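Tips > Laundry & Utility > Machines

Keeping a two-armed laundry robot on speaking terms with your house

The arms get the attention and the cables get the trouble. After ten months with a Vindard pair I can say that most of what I have called "a fault" was a wire in the wrong place.

Leave slack at the wrist. Raise each arm to full reach with the power off and look at the loop behind the gripper. If it pulls straight, let some out. If it sags to the floor, clip it back.

Wipe the finger pads every 40 loads. Damp cloth, no soap. Lint turns them into felt slippers, and then you are paying $899 for something that strokes towels.
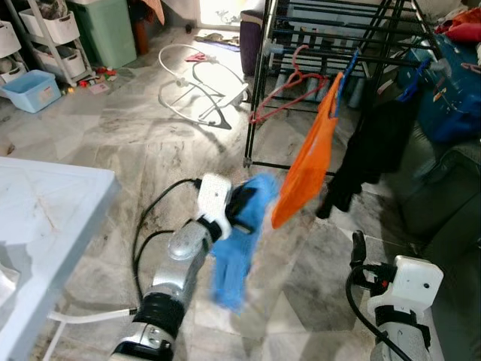
Cables at the gripper on all three:
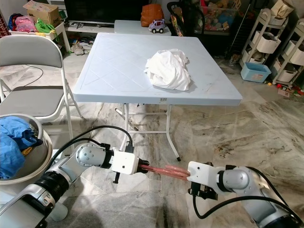
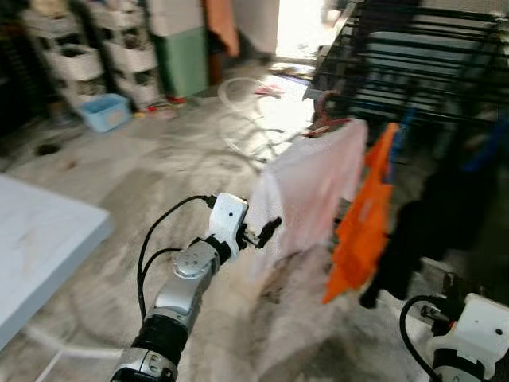 Check the joint screws monthly. Finger-feel for wobble first, then a quarter turn at most. I gave mine a half turn in April and spent the evening on the phone with Senthil Pai at Grarninance, who was very kind and charged for 30 minutes.

Tape the rack's feet. Mark where they go on the floor and put them back there after you sweep. Two inches off and the arm will hang a shirt on nothing, with great care.

Start with small cloths. Washcloths, then hand towels. Fitted sheets – no. I can't fold them either.

Re-zero after moving furniture. Park both arms, wait 10 seconds, run the homing routine, and keep the cat out. Ours is called Ninh and considers homing a spectator sport.

Spare pads keep best flat in a drawer. Mine were in the garage, and have a permanent curl.

Comments

Indira Chowdary: What clips do you use? The Skino ones snapped on me within a week.

pegbag: Hook-and-loop strips. Ugly, still attached.

tumble_low: Half turn on a joint screw, been there. Same phone call.

Contact | Copyright | Back to top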